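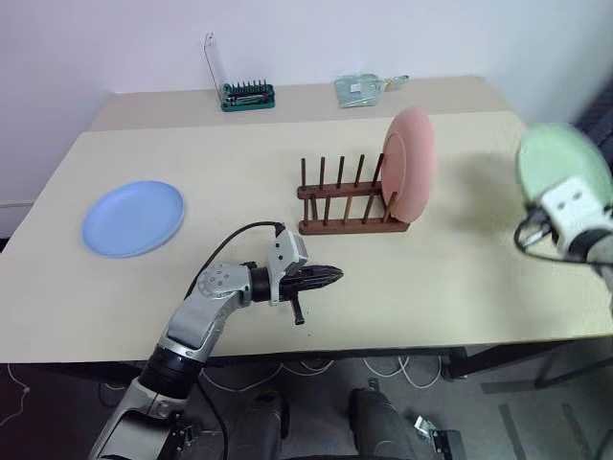

For our international relations project, Bianca Munteanu and I looked at how small countries get heard inside big alliances. We ran a practice summit called Tidham, with 4 delegations and 70 students, and I got stuck chairing the first session (terrifying!).

Most of our data came from the exit survey Jennylyn Cruzado wrote. The smaller delegations spoke less in the open debate, but they got way more of their wording into the final text – mainly by drafting early, over lunch. I did not see that coming!

Analyn Sarmiento coded all 515 comments from the transcript, and we argued over three of them for most of an evening. We left those out of the tables. Next time I'd want a second summit to compare with, and a much louder bell for the chair.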